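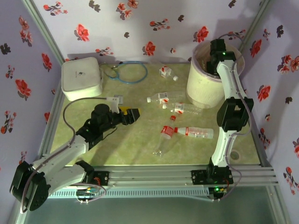
Wumis is looking for 16 households to take part in a study of how plastic bottles get from wherever people leave them to wherever they are meant to go. We are interested in the small distances. Five clear plastic bottles can lie on a green mat with a cream-coloured bin standing in the back corner, well within reach, and any parent, flatmate or office cleaner will recognise the arrangement. Most homes have a version of it, usually with a sofa involved. We would like to know how long yours lasts and what finally brings it to an end.

The study is called Jorkum and starts in February. It runs for five weeks.

What you would be doing

You carry on living as you normally do, which some of our previous participants found surprisingly difficult. Once a day, at a time that suits you, you fill in a short diary sheet saying which bottles are lying about, which room they are in, whether the caps are on, and how far they are from the nearest bin. A tape measure is provided. Strides are also accepted, provided the same person does the striding.

In the third week we will bring you a second bin and ask you to put it somewhere sensible. We will not tell you what we mean by sensible. In the fourth week we will ask you to move it.

Please don't tidy up for us. In the pilot, 351 bottles were recorded across all the homes taking part, and in one house the count fell to nothing on the morning of our visit and recovered fully by teatime.

Who we are looking for

Homes with at least two people in them, of any age, who get through bottled water, squash, pop or anything else that comes in clear plastic. Shared student houses are very welcome. So are people with tidy kitchens and a car they would prefer not to discuss, as cars count.

You don't need to be good at recycling. You don't need to be bad at it either, though we have noticed that applicants tend to describe themselves as one and their partner as the other. Everyone over 16 in the home must agree to take part. Younger children can join in with a parent's permission and will probably give us the more reliable answers.

We can't take anyone who works for a drinks company, or anyone whose home is having building work done, as we have no means of telling your bottles from the plasterer's.

Visits

There are two, one at the beginning and one at the end, both lasting 20 minutes. The visitor will look at the rooms where bottles gather, note where the bins are and ask a few questions. They will accept tea. They will not open cupboards, comment on the state of the worktop or go upstairs unless you tell us there are bottles up there.

What you get

A £20 shopping voucher for every completed week, paid per household. How you divide it is your affair, and we would ask not to be copied in. You may keep the second bin, which is cream, has no lid and will go with most things.

What happens to your answers

Diary sheets are stored by number, with no names on them. The results go into a short report on bin size and placing, written with our partners at Chiriac, and a copy will be sent to every home that took part. No photographs are taken during visits.

How to apply

Ask for a form at the Wumis front desk, or pick one up from the noticeboard at Zirkitz, next to the water cooler. It asks for a contact number, how many people live with you, how many bins you own and where the nearest plastic bottle is as you fill it in. Please answer the last one truthfully. You may get up and look.

Completed forms can go in the box at either place. The box is the one with a slot in the top. The other one is for bottles.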